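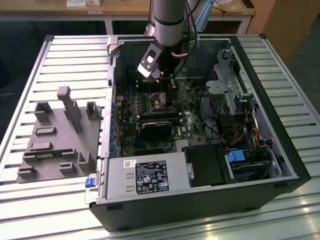 Padberg Trial: Court Narrows Expert Testimony on Revenue Records

13/10/2021

The court ruled this morning on the last of the pretrial motions in the fraud case against the former finance chief of Wanesance, the lab equipment supplier that closed its Padberg office in January. Jury selection follows once both sides file revised witness lists.

The main dispute was over the government's accounting expert. Prosecutors wanted the witness to testify that 11 contracts with a distributor, Loto, were booked as sales before any goods had shipped. The defense moved to exclude all of it and argued that the expert had reviewed only 70 of the 200 invoices produced in discovery.

The judge granted the motion in part. The expert may explain how the contracts were recorded and how that compares with the company's written policy. The expert may not say whether the defendant meant to mislead investors — that question stays with the jury. The size of the sample goes to the weight of the testimony, the order states, and can be raised on cross-examination.

Two smaller rulings came with it. Emails between the defendant and the sales team are admitted as business records, except for one chain that the court found to be privileged. A slide deck shown to lenders is admitted in full, including the draft pages the defense had asked to have removed.

Counsel for Bañuelos, the fund that lent the company money on the strength of that deck, attended but did not argue. The fund's civil suit remains on hold until the criminal case ends.

The defense has asked for leave to call its own accounting witness. The government has not yet said whether it will oppose the request. A written response is due before the final pretrial conference.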